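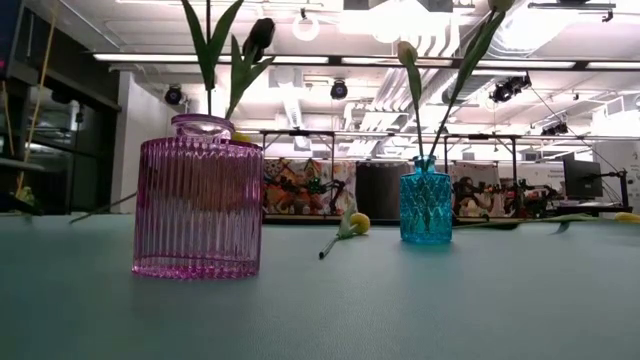

Tulips in the ribbed pink-purple vase and the small turquoise one, with a yellow flower still on the table.

We use cookies to remember your language and to count visits. Accept | Read more

# Plukunlow: notes and data on tulips in vases

Plukunlow is a small collection of notes about cut tulips and the vases we put them in. It is kept by Graciela Domínguez, and the English text is also by me, so please excuse if some sentence sounds stiff. Shona Quinlan has read the first half and corrected it. The second half she has not seen yet.

The collection started in January, when the first tulips came to the Welley market and I wanted to know which of my vases lets them stand well. I wrote the answers in a notebook. Later I moved them to a table, and the table became this folder.

## What is in the folder

- `vases.csv` has one row for each vase. There are 14 vases.
- `arrangements.csv` has one row for each arrangement. There are 29 arrangements.
- `notes/` has my daily notes as plain text, one file per arrangement.
- `pictures/` has pictures of flowers and vases. Not every arrangement has one.

The files are saved as UTF-8 with a comma between the columns. If your spreadsheet puts everything in one column, please choose the comma by hand when you open the file.

## Columns in vases.csv

- `vase_id`: a short name, for example `pink-rib` or `turq-diamond`.
- `color`: the color as I see it by the window. The pink one was difficult. Its base is magenta, the lower part of the ribs can look lavender, and higher up it can become brownish red. I wrote "pink-purple" and stopped there.
- `surface`: smooth, ribbed, diamond or other.
- `body`: wide or narrow.
- `neck_mm`: the opening, measured inside with a ruler.
- `height_mm`: from the table to the lip.
- `clear`: yes, if you can see the stems through the glass. For the turquoise vase I wrote yes.

## Columns in arrangements.csv

- `arr_id`: number of the arrangement.
- `vase_id`: the same name as in the other file.
- `stems`: how many stems are in the vase. Flowers that lie next to it do not count.
- `flower_color`: in simple words. Dark tulips are written "black" even when they are in truth very dark purple.
- `bud_state`: closed, half, open or dropping.
- `lean`: none, left, right or both. It is always seen from the side where I stand.
- `water_cm`: water depth on the first day.
- `days`: number of days until I took the flowers out.
- `comment`: free text.

An empty cell means that I forgot to write. It does not mean zero.

## How I arrange

I lay the tulips on the table first and sort them by length. The short ones go to the turquoise vase, which has a narrow neck on round shoulders. Two tulips are comfortable in it. When I push in a third one, the leaves are pressed together and the lowest leaf goes bad quickly.

The pink vase has a short neck too, but the lip is broad and turned outward, so the long leaves can rest on it and open to the sides. I like to put there a dark flower and a yellow one. The dark flower should be high, because against the pink glass it becomes too heavy for the eye.

Leaves which would stand in the water I take off. I cut each stem again before it goes in, with a knife and a little diagonal. Tulips continue to grow after cutting, so an arrangement that is correct in the morning can be crooked the next day. I do not correct it. The `lean` column is from the second day for this reason.

The water is cold from the tap, 5 cm deep, and I change it every 2 days. I do not use the powder from the flower shop.

## Things to know before you use the numbers

The flowers are from different sellers. Most are from Welley, and some are from the shop at Rutherford, where they are sold more closed. This has a strong effect on `days`, and there is no column for the seller. I am sorry for that, I thought of it too late.

The decision to take the flowers out is mine. I am patient with tulips and also like them when the petals are wide open and almost falling. Another person would have lower numbers.

The wide vases were used more often than the narrow ones. Please do not compare averages without looking how many rows are behind them.

## Changes

- Version 2: added `lean` and `clear`. Corrected the neck of `pink-rib`, which I had measured over the lip.
- Version 1: first table.

Last edited Sunday, June 9, 2019.

## Use

You can copy and change the tables for any purpose. Please write "Plukunlow, Graciela Domínguez" somewhere near. If you find a mistake, tell me the `arr_id` and the column.

Comments (3)

**Pletberg** wrote:
Is `height_mm` with or without the flowers? I read it two times and am still not sure.

**Graciela** wrote:
Without. Only the glass. I will make the sentence better.

**Shona Q.** wrote:
I have now read the second half. "Dropping" should probably be "petals dropping," otherwise it sounds like the whole bud falls off. The rest is fine, leave it as it is. And I have a narrow green vase you can borrow if you want more rows for the small necks.

Contact | © 2019 Plukunlow | Back to top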